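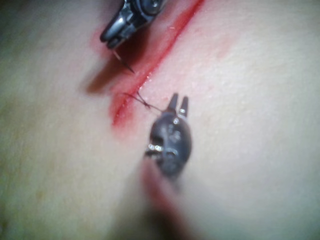 Selon Relteo, une plaque trop molle apprend surtout à tirer sur le fil, et le reproche vaut pour la plupart des supports d'initiation vendus à bas prix. La remarque revenait souvent dans les salles de travaux pratiques équipées de l'ancienne série. La plaque Zester a été reprise en conséquence : couche superficielle plus ferme, couche profonde plus souple, et un voile de renfort entre les deux pour que le point tienne quand on serre.

Imprimer cette page
Envoyer par e-mail

Plaque d'entraînement à la suture Zester

La Zester est une plaque de tissu synthétique destinée à l'apprentissage de l'incision et de la suture. Elle est fabriquée par Brunner et s'adresse aux écoles, aux instituts de formation en soins, aux cabinets vétérinaires qui accueillent des stagiaires et aux particuliers en cours d'études. Elle ne contient ni latex ni matière animale. Elle se travaille sur une table ordinaire, sans ventilation particulière.

La matière se coupe avec une lame de bistouri standard. Les bords s'écartent légèrement après le passage de la lame, ce qui oblige à les rapprocher avant de nouer. L'aiguille traverse le voile de renfort avec une résistance nette. Une aiguille ronde passe, mais difficilement ; nous conseillons une aiguille triangulaire pour les exercices de surface et réservons l'aiguille ronde à la couche profonde.

Versions disponibles

La plaque existe en quatre versions :

Zester Initiation - lisse, non incisée, une seule densité. Pour les premiers points simples et les nœuds.
Zester Standard - deux couches et voile de renfort. C'est la version la plus demandée et celle que nous tenons toujours en stock.
Zester Préincisée - identique à la Standard, avec des tracés droits, courbes et en étoile découpés en atelier.
Zester Fluide - deux couches, avec un canal interne que l'on remplit de liquide coloré avant l'exercice.

Toutes les versions ont les mêmes dimensions extérieures et entrent dans le cadre Rinder. Les anciennes plaques Brunner, plus étroites, n'y tiennent pas et demandent la cale vendue séparément.

Le cadre Rinder

Le cadre maintient la plaque par ses deux grands côtés. On peut la poser à plat ou la cintrer, selon que l'on veut travailler une surface détendue ou sous tension. Quatre ventouses fixent l'ensemble à la table. Elles tiennent bien sur le verre, le métal et le stratifié lisse, moins bien sur le bois huilé. Pour ce dernier cas, il existe une pince de bord de table, à commander avec le cadre.

Le serrage se fait à la main. Un serrage excessif marque la plaque et finit par fendre le voile le long de la mâchoire. Il suffit que la plaque ne glisse plus quand on tire sur un fil dans le sens de la largeur.

Liquide coloré

Le liquide pour la version Fluide est livré en flacon de 100 ml, prêt à l'emploi, ou en bidon de 1000 ml pour les salles de formation. Il est à base d'eau et se rince sur les instruments en acier. Il tache en revanche les blouses en coton et les plans de travail poreux, et il colore durablement la plaque autour des incisions. Cette coloration n'a pas d'effet sur la tenue des points.

Remplir le canal lentement, la plaque inclinée, jusqu'à ce que le liquide atteigne l'embout opposé. Refermer les deux bouchons. Après l'exercice, vider le canal, le rincer à l'eau claire et laisser sécher embouts ouverts. Une plaque rangée pleine prend une odeur au bout de quelques semaines et le canal se bouche.

Durée d'usage

Une plaque Standard supporte environ 400 points, à condition de répartir les exercices sur toute la surface. La fatigue se voit d'abord aux bords des incisions, qui s'effilochent, puis au voile, qui ne retient plus le fil. On peut retourner la plaque Initiation et travailler sur l'autre face. Les autres versions ne se retournent pas.

Dans un groupe, il est préférable d'attribuer une plaque à chaque élève pour toute la durée du module. Les plaques partagées s'usent au même endroit, en général au centre, alors que les coins restent intacts.

Entretien et rangement

Nettoyer à l'eau tiède et au savon doux. Sécher avec un chiffon non pelucheux. Un peu de talc en surface supprime l'effet collant qui apparaît après plusieurs lavages. Ne pas utiliser d'alcool, d'acétone ni de produit iodé : la couche superficielle jaunit et durcit.

Ranger à plat, dans la pochette d'origine, à l'abri du soleil. Ne pas empiler les plaques directement les unes sur les autres - la surface prend l'empreinte de celle du dessus. Retirer les fils avant le rangement, surtout les fils tressés teints, dont la couleur migre dans la matière.

Contenu de l'emballage

La plaque est livrée seule, dans une pochette refermable avec une notice en français et en allemand. Les instruments, les fils et les lames ne sont pas compris. Le cadre Rinder, la pince de table et le liquide font l'objet de références séparées. Pour les établissements, un carton groupé réunit plaques et cadres ; sa composition est établie sur devis.

Commandes et délais

Les commandes passent par Relteo, qui assure aussi le service après-vente. La version Standard part de l'entrepôt sous deux jours ouvrables. La Préincisée est découpée à la commande et demande davantage de temps, surtout à l'approche de la rentrée et en février, quand commencent les modules du second semestre. Les tracés sur mesure sont possibles à partir d'un dessin coté à l'échelle.

Une plaque non découpée peut être retournée dans sa pochette. Les plaques entamées ne sont ni reprises ni échangées, sauf défaut de matière : bulle, décollement entre les couches ou fuite du canal. Joindre dans ce cas le numéro de lot imprimé sur la pochette.

Précautions

Matériel pédagogique, non stérile, sans usage médical. Les lames et aiguilles utilisées sur la plaque doivent être jetées dans un collecteur adapté et ne jamais servir ensuite à un soin. Tenir hors de portée des enfants. Les plaques usées se jettent avec les déchets ordinaires, après retrait des aiguilles et fragments de lame qui pourraient y être restés.

Fiche mise à jour le 20 octobre 2019. Les teintes peuvent varier légèrement d'un lot à l'autre.

Imprimer cette page
Envoyer par e-mail

Contact | © Relteo, tous droits réservés | Haut de page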